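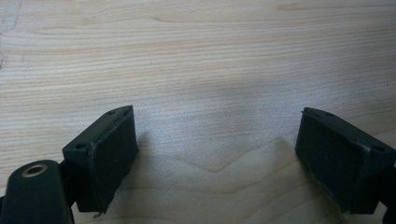 Clarkbridge Museum Young Explorers Club

Why does wood have lines in it?

Trees keep a diary, and it's a pretty dull one. Each year a tree in a place with seasons adds a new layer under its bark. Spring wood grows fast and pale. Summer wood grows slowly and comes out darker. One pale band plus one dark band makes one year.

Saw a log into boards and you slice through those layers the long way. They turn into stripes, called grain. Cut at a slant, the stripes can bend into waves or pointy peaks, like mountains drawn by someone in a hurry.

The old oak behind our Emton building is about 300 years old. It has never once asked for a cake – we checked.

Got a wooden table at home? Follow one line with your finger and see where it goes.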